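From: Naheed Rajput
To: gripper-users list
Subject: Re: pads closing out of parallel

Mehwish Yousafzai wrote:
> Our hand unit closes at the tips first and leaves a gap
> at the back. Do you shim the pads or replace them?

Neither, to begin with. Open it over a bare table and compare the two pads from above. Each has two small holes in the top, and any difference in angle shows up there.
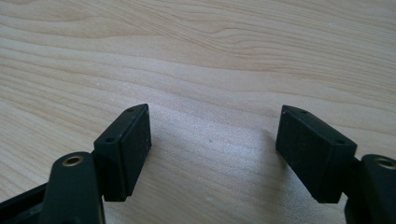

If one pad sits off, back out its screws, seat the block by hand, and tighten them a little at a time. The brass inserts in the arms are only set in plastic, so use a short key and stop when it's snug. I did 6 pads this way in June and replaced one.

Then try it on cloth. Hard parts hide a bad pad - thin fabric slips out at whichever end isn't touching. We use small ruffled pieces, because the gathered edge gives you thick and thin in one grip.
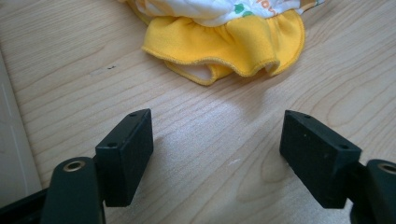 I do 10 closes and check the screws again. Wipe the faces with a dry cloth only. Rafia Gondal has the Fanham drawings if you need the hole spacing.

Naheed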